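Review: Cludis stone care kit, after two months on our worktop
19/05/2021

I bought the Cludis kit in March from the Enollow shop in Oltatton, and I wanted to use it for some time before writing. English is not my first language, so please excuse me if a word is wrong somewhere.

In the box you get one bottle of cleaner, one bottle of sealer, two cloths and a small pad. The leaflet says 50 ml of sealer is enough for a worktop of normal size. For me it was not enough. Our stone is old and it drinks a lot, and I used nearly double on the side next to the sink.

The work itself is simple. First you clean, then you wait until the stone is fully dry, then you spread the sealer with the cloth in small circles. After 5 minutes you must wipe away what stays on top. Please take this seriously. I answered the telephone in the middle and one corner became sticky, and I had to rub it with the pad for a long time. The mark is gone now, but my arm remembered it the next day.

The smell is stronger than I expected. I opened both windows and still I could notice it in the evening. Before this I used the Ouali spray, which smells of almost nothing, but with Ouali the water drops left dark spots again after one week. With Cludis the drops stay round on the surface and I can wipe them away even after breakfast. Coffee is also no problem. Red wine I tested on a loose piece of stone only, and there a pale ring stayed, so I would not trust it with wine over night.

What I do not like is the cap of the sealer bottle. It does not close well, and if the bottle falls on its side in the cupboard, you lose some. I now keep it standing in a jam glass. The two cloths are good quality and they survived the washing machine.

Marble with veins is a nice material to live with, because small crumbs and old scratches are hard to see on it. 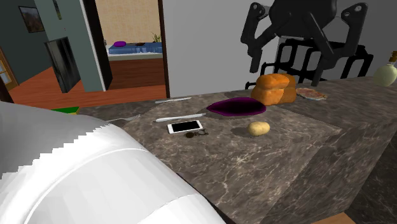
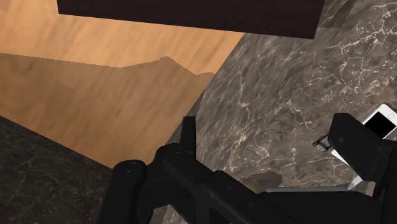
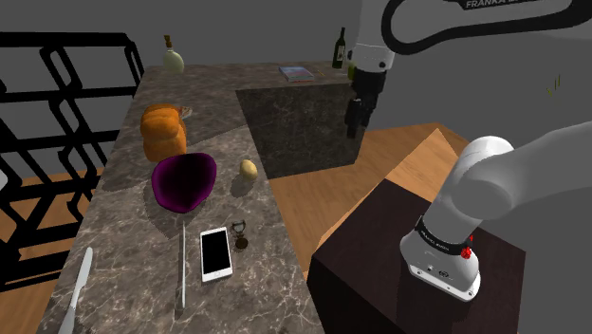

About the price: I paid a little more than for Ouali, but one bottle should last for several treatments on a less thirsty stone. The leaflet recommends to repeat every six months. I think I will do it earlier near the sink and later everywhere else.

I give four stars from five. The missing star is for the cap, and a little for the smell. If you order it, the article number at Enollow is 2711, and the refill without cloths is 1165.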